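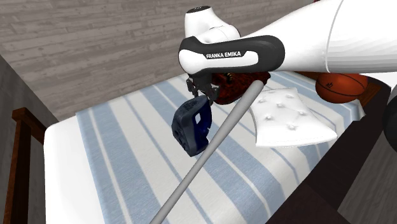
**Simulation cell keeper, part-time, Clollosico (Sanham)**

We're looking for someone to look after one simulated robot cell, and we'd love to find a person who gets a kick out of making a fussy thing run well. The cell is a Franka arm working over a bed covered in household clutter. Inside the team it goes by Sollomlow, and it keeps us all pretty busy!

Picking things up off a bed is harder than it sounds. There are 204 objects in our library, and every one of them needs a sensible weight, a collision shape that matches what you see, and enough friction that the fingers don't skate off it. At the moment too many have been set up in a hurry, and you'd be the one to put that right.

## What you'd be doing

- Starting the cell each morning, running the home position check and reading the overnight log (usually about 400 grasp attempts).
- Checking finger linkages and joint limits after any change to the arm model.
- Repairing objects that jitter, sink into the blanket or fly off when touched.
- Going through close-up gripper views to see where the finger pads sit against an awkward moulded shape.

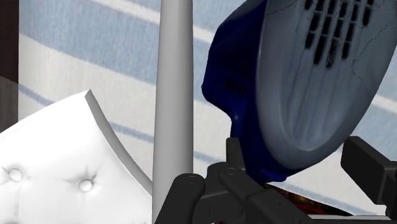
## What you'd bring

Some hands-on time with a robot arm, real or simulated, and enough Python to change a script without fear. Patience with physics settings helps a lot. If you've fixed bikes, printers or sewing machines and taught yourself the rest, please apply, we mean it. You don't need a degree.

## The practical bits

It's 2 days a week to begin with, and you can pick which days. We start in February, with a paid handover from Etelka Gulyás, who built the cell and is moving across to our Kuo project. Her notes are long, and very good on gripper calibration.

To apply, send Etelka a page about something you've kept running and what went wrong with it along the way. Put job number 1888 in the subject line. Applications close 24th September.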